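Living With a White Counter

Filed under: Kitchens & Cleaning | Reader Homes

When I asked the owner of a small apartment above the Avram bakery why she'd picked white for every surface she cooks on, she laughed for a good while before she answered. "I wanted to see the mess," she said. "My mother had that speckled brown stuff, and you could lose a whole spoonful of gravy on it and never know!"

She has been in the place 2 years now and spent 4,000 dollars on the kitchen, most of it on the counters, and she talks about them the way other people talk about a puppy – fondly, and with a cloth in one hand. Tea is the worst, she told me, and then turmeric, and then whatever it is that leaks out of a jar of pickled peppers overnight.

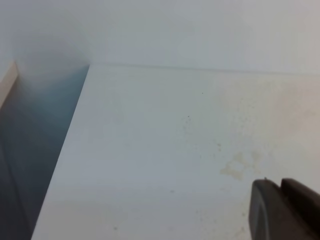
"You learn to leave the small ones till morning," she went on. "A little baking soda, a little water, let it sit while the coffee's on, and don't scrub like you're mad at it." She tried the Zukimeo paste everyone recommends and went back to the box from the pantry. The gap at the end of the counter she does once a month with a ruler wrapped in an old sock, and she was rather proud of the sock.

Last updated: October

Comments (3)

pantrymoth: The sock and ruler! Doing this tonight.

Sodow_reader: Does baking soda dull a matte finish over time?

gravyboat: Mine's been white for years and I'd pick it again – but keep turmeric far away.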